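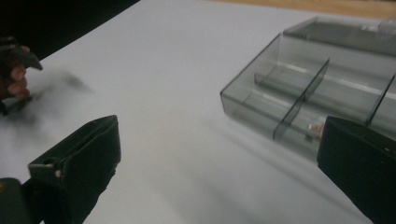 Table, Tuesday, before the read.

Up at 6. Lines in the shower, lines on the bus, still dropped the second page of the Ernness scene twice. It's the sister part, not the lead, three episodes if they keep her alive. I want it more than I said on the phone.

Got to Drummond early. Waiting room full of girls with my exact hair. Signed in as number 151, which can't all be for one part, must be the commercial too. Sat by the radiator and ate half a banana. Read went ok. First one too fast, they asked for it again "smaller" and the second one I think was good?? The woman on the end wrote something down. Could of been her lunch order.

Then straight across town for the Nitton callback. Cold reading, new pages, no warning. A dentist's receptionist who lies about everything. Fun! Best I've felt in a room since the play closed.

Money. Tenumum finally paid for the voice job, 1,807 after the agency took theirs. Rent, headshots, the rest in the car fund. Fund needs to hit 3,000 before I can say yes to anything shooting out of town. Not there yet.

Missed dance agian. Third week. Knee is fine, I just keep booking over it.

To do: send the new reel, wash the blue shirt, call Mom back, learn the Nitton pages properly in case. Accent work, ten minutes, no excuses.

Phone on loud all evening. Nothing so far. Bed.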